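Drurkitz recipe cards, read me first

Hi! I've typed up 92 recipes from my gran's handwritten cards, which she kept in an old Clirken tin, and this folder is the lot. Each recipe is a plain text file named after the dish, with her spelling left alone (she wrote "tomatos" all her life). Oven temperatures are in Celsius, and anything in square brackets is me butting in.
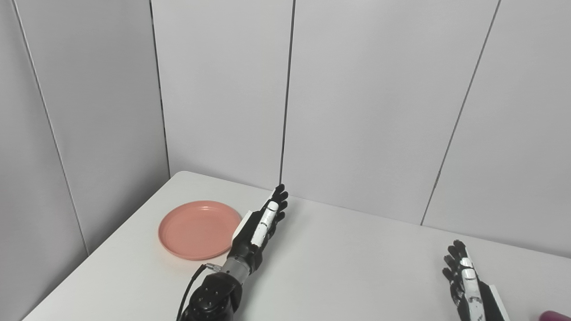
Can I use these in my own cookbook or app?
Help yourself, just keep the name Drurkitz on them somewhere and send me a link, I'd love to see it!

Huge thanks to Wing-sze Tang for checking the soups and puddings. The cakes are still unchecked, and I'm fairly sure the ginger one is missing its eggs. Last tidy-up was 29th June. Still to do: jams, pickles, and the card with gravy all over it.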